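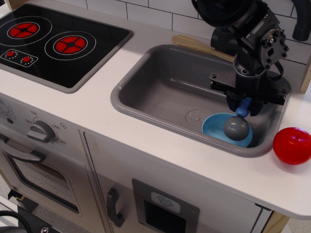
성공률이라는 숫자를 믿지 않게 된 지 꽤 됐다. 정확히 말하면 숫자 자체보다 그 숫자가 세는 대상을 믿지 않는다. 지난 9월에 나온 Zunurar 보고서를 읽고 그 생각이 더 굳어졌다.

보고서의 주장은 단순하다. 장난감 주방에서 모은 시연 2054건으로 조작 정책을 하나 학습시켰고, 언어 지시를 받아 그릇이며 뚜껑이며 조리 도구를 집고 옮기게 했더니, 시험 417회 가운데 상당수를 해냈다는 것이다. 제목에는 '일반화'라는 단어가 두 번 들어간다. 소개 글들은 한술 더 떠서 '가정용 로봇의 문턱'이라는 표현을 썼다. 나는 그 문턱이 어디에 있는지부터 묻고 싶다.

장난감 주방을 쓰는 것 자체를 흉볼 생각은 없다. 싸고, 작고, 책상 위에 올라가고, 물이 나오지 않고, 깨질 것이 적다. 다른 연구실에서 비슷한 것을 사다가 비슷하게 꾸밀 수도 있다. 재현성을 생각하면 나쁘지 않은 선택이고, 나도 학생 때 비슷한 세트로 한 학기를 보냈다. 화구는 그림이고 오븐 다이얼 둘레에는 150이니 250이니 하는 숫자가 찍혀 있지만 돌린다고 뜨거워지지 않는다. 그래서 안심하고 팔을 휘두를 수 있다. 문제는 그 안심이 결과 해석에까지 따라 들어온다는 데 있다.

진짜 부엌에서 어려운 일은 대개 장난감 부엌에 없다. 젖은 그릇은 미끄럽고, 냄비는 무겁고, 국자는 기름이 묻어 있고, 설거지통 안의 물건은 서로 끼어 있다. 스테인리스 싱크는 빛을 이리저리 튕겨서 깊이 센서를 엉망으로 만든다. 회색 플라스틱 싱크에 하늘색 그릇 하나, 그 옆 상판에 새빨간 공 하나. 색만 골라내도 절반은 풀리는 문제다. 보고서 저자들은 '시각적으로 다양한 배경'에서 시험했다고 쓰는데, 부록을 보면 배경의 다양성이란 타일 무늬와 조명, 그리고 주변에 늘어놓은 물건의 종류를 뜻한다. 바닥의 마찰도, 물체의 무게도, 손잡이의 두께도 거의 바뀌지 않았다.

손잡이 이야기를 좀 더 해야겠다. 평행 그리퍼에게 짧고 곧게 선 손잡이는 고마운 물건이다. 위에서 내려와 양쪽에서 닫으면 된다. 접근 방향을 고민할 필요도, 손목을 비틀 필요도 없다. 시험 물체 목록을 훑어보면 이런 식으로 위에서 잡기 좋은 것들이 눈에 띄게 많다. 납작한 나무 뒤집개처럼 상판에 붙어 누운 물건은 목록에 있긴 한데, 주된 표에서는 '방해물' 칸에 들어가 있다. 집어야 할 대상에서 빠지고 피해야 할 대상이 된 것이다. 나는 이 분류가 악의라고 생각하지 않는다. 다만 편리한 분류라고는 생각한다.

Zunurar 쪽 분석을 맡은 Kinga Vass는 공개 발표에서 이 점을 질문받고, 물체 선정은 학습 데이터의 분포를 따른 것이라고 답했다. 맞는 말이다. 그런데 그렇다면 '일반화'라는 단어를 제목에서 내렸어야 한다. 분포를 따라 모으고 분포를 따라 시험했으면 보간이 잘 된다는 결과이고, 그것도 충분히 쓸모 있는 결과다. 왜 그 이상으로 포장하는지 모르겠다. 아니, 왜인지는 안다. 보간이라는 단어로는 학회 발표장이 차지 않는다.

시험 횟수도 들여다볼 만하다. 417회라고 하면 많아 보이지만 과제별로 쪼개면 한 과제에 열 번 안팎이다. 열 번 중 여덟 번과 열 번 중 여섯 번의 차이를 막대그래프로 나란히 세워 놓고 '유의미한 개선'이라고 부르는 관행은 이 분야의 고질병이다. Nurkeck의 Jamie Tindall이 같은 정책을 받아 자기네 장비에서 돌린 기록을 공개했는데, 143회를 돌려 보니 과제별 순위가 보고서와 상당히 달라졌다. 팔도 같고 가중치도 같았다. 카메라를 고정한 각도가 조금 달랐다고 한다. 카메라를 조금 옮기면 순위가 뒤집히는 비교표를 가지고 방법의 우열을 논하는 것은 무리다.

성공의 정의는 더 심각하다. 뚜껑을 그릇 위에 올려놓는 과제에서 성공은 '마지막 순간 물체가 그릇의 경계 안에 있음'으로 채점됐다. 어떻게 놓였는지, 그 과정에서 그릇을 얼마나 밀었는지, 세 번 만에 잡았는지 한 번에 잡았는지는 따지지 않는다. 마지막 장면 한 장으로 채점할 수 있으니 편하다. 사람 집에서 일하는 기계라면 그 과정이 전부다. 그릇을 싱크 벽에 들이받고 나서 뚜껑을 올린 로봇을 두 번 부를 사람은 없다.

반론도 있다. 동료 Iona Semple은 내가 이런 글을 쓸 때마다 같은 말을 한다. 걸음마를 하는 아이한테 왜 뛰지 못하느냐고 따지는 격이라는 것이다. 언어 지시를 알아듣고 본 적 없는 배치에서 물건을 집는 것만 해도 몇 해 전이라면 놀랄 일이었다고. 그 점은 인정한다. 학습 곡선 그림도 인상적이었다. 데이터를 1394건에서 2054건으로 늘렸을 때 새로운 배치에서의 성적이 꾸준히 올라갔고, 아직 평평해지는 기색이 없었다. 보고서 전체에서 내가 가장 신뢰하는 그림이고, 이상하게도 초록에는 언급되지 않는다.

하지만 걸음마 비유에는 동의하기 어렵다. 아이는 자라면서 같은 몸으로 걷다가 뛴다. 장난감 주방의 정책이 진짜 주방으로 자라날 것이라는 보장은 아직 어디에도 없다. 중간에 힘 제어가 필요해질 수도 있고, 손 자체를 바꿔야 할 수도 있고, 그러면 지금까지 모은 시연의 상당 부분이 못 쓰게 된다. Plivov에서 실제 주방으로 옮겨 보려던 시도가 흐지부지된 것도 내가 듣기로는 그 지점이었다. 실패 보고서는 나오지 않았다. 나왔다면 Zunurar 보고서보다 더 많이 인용했을 것이다.

내가 바라는 것은 그리 거창하지 않다. 시험 전에 물체 목록을 고정해서 공개하고, 고르는 일은 학습에 관여하지 않은 사람이 할 것. 과제마다 횟수를 늘리되 과제 수를 줄여도 좋으니 오차 범위를 같이 그릴 것. 실패 영상을 성공 영상과 같은 비율로 올릴 것. Keegan Ashby가 작년에 제안한 채점표는 접촉 횟수와 재시도 횟수까지 적게 되어 있는데, 채점에 시간이 두 배로 든다는 이유로 쓰는 곳이 드물다. 두 배가 들면 두 배를 들이면 된다. 시연을 이천 건 넘게 모을 시간은 있었으니까.

그리고 과제 하나쯤은 위에서 잡을 수 없는 물건으로 해 주었으면 한다. 상판에 납작하게 누운 뒤집개면 된다.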